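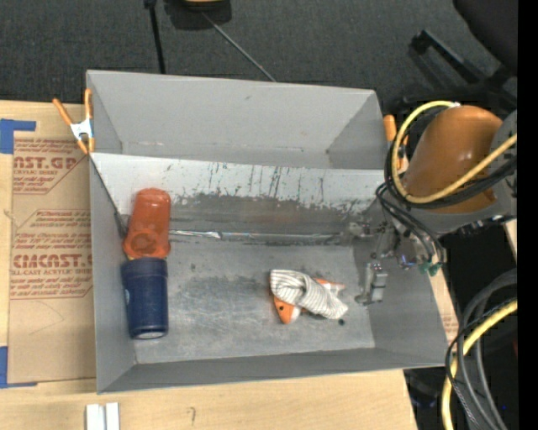 Studberg Swap Room Opens Its Doors, and the Old Metal Bins Are Staying

14 May 2026

Hi, I'm Imani Minja, and I'm so happy to finally be writing this one! After a long winter of sorting, sweeping and arguing over shelves, the Studberg Swap Room is open at 241 Clatberg Street. Come in, drop off the household bits you've outgrown, take home whatever you like. It's free.

People keep asking me about the bins. Yes, we kept them. They're gray metal, split into two sections, and they're scratched to pieces (the coating on the divider has chipped right down to the bare metal in a long ragged line). Annelies Riedl wanted to repaint them and I begged her not to. I love them like this, with a red-orange cup and a navy one lying end to end and an orange and white plush toy half under a striped cloth. It's the stuff every kitchen drawer and toy box in town has too much of.

We took in 400 items in December alone, back when we were still working out of Marlies Gisler's garage, and I think my back still remembers it. Marlies would like it known that she can park her car again.

"I came to drop off one bag and went home with two," says Corina Pfister, our very first visitor. Sorry, Corina!

We're open from 9 in the morning until 4 in the afternoon. Cups, toys, towels and small kitchen things are all welcome. Please wash cloth items first, and no mattresses.

Press questions and photo requests go to Ludivine Brunet at the front desk.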